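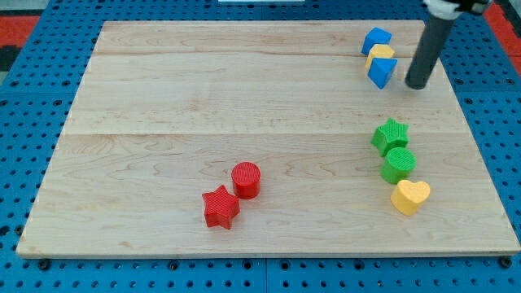

Do I need any woodworking experience to help with the block sets?

None at all. If you can sand a small piece of wood without rushing, paint up to a line, and tell us plainly when something feels wrong in the hand, you'll be useful from the first session.

Last updated 7 July 2024
Reading time: 3 minutes

Call for participants: building and trying out wooden block sets
Skikthorpe Toy Workshop, Torstead

We're looking for 8 people to join us for a season of making, painting and playing with wooden blocks. Yes, playing! Every set we make gets handled, stacked, slid around and knocked over by adults before it goes anywhere near a child, and we'd love some new hands (and new opinions) at the bench.

The current set is called Kovar. It's small and simple: cubes and longer rectangular blocks in strong plain colors, to be used on a flat wooden board. Koen Jansen drew it up over the winter, and we've been arguing happily about it ever since. How big should the cube be next to the long block? Do the edges want a soft rounding or a crisp one? Does a yellow that looks great in the can still look great on wood after the second coat? These are the kinds of things you'd be helping us settle.

What you'll do

Sessions run for 2 hours in the evening, and you can sign up for as many as you like once you've done the first one. A typical evening starts with bench work: cutting is done ahead of time, so you'll be sanding faces, easing edges and painting. After a break we clear up and move on to the trying-out part, which is where it gets noisy. You'll work in pairs with a board and a few blocks and follow short prompt cards. Build the tallest thing you can with three pieces. Push a block across the board with one finger and tell us where it catches. Close your eyes and find the cube.

Then you fill in a page of notes. Spelling doesn't matter and neither does handwriting, as long as Lumturie Georgiou can read it, and she's very good at reading it.

We're especially keen on comments about the boards. Halina Borkowska glues them up from separate planks, and she wants to know whether people notice the joints with their fingertips, whether blocks sit flat everywhere, and whether a busy grain makes it harder to pick out a small block. She won't be offended. Last April a tester told her one board felt "like a road with a curb in it," and she planed it down that same evening and thanked him twice.

Who we'd like to hear from

Anyone aged 18 or over. Parents and teachers are welcome, and so are people who haven't touched a block since they were five. It would be great to have a couple of left-handed people this time, and anyone with stiff or sore hands, as our last group had neither and we missed things. You can sit or stand for all of it. Please tell us beforehand if wood dust or paint bothers you, and we'll put you down for trying-out only.

What you get

This is a paid call: $41 for each full session, plus tea, coffee and whatever Damian Głowacki has baked. Everyone who comes to at least three sessions takes home a finished set and a board. Aprons, dust masks and gloves are here for you. Wear shoes that cover your toes.

Where to find us

Unit 32, Vlachopoulos Yard, Torstead. The entrance is on the canal side, up a ramp, and the bell is loud, so one push is plenty.

How to apply

Send a few lines to Anneliese Heitmann at the workshop. Tell her your name, which evenings suit you, and one toy you remember well and why. There's no form and no interview. She replies to everyone, usually within the week, and we'll fill the places as good letters come in.

Contact: Anneliese Heitmann, Skikthorpe Toy Workshop | © 2024 Skikthorpe Toy Workshop | Back to top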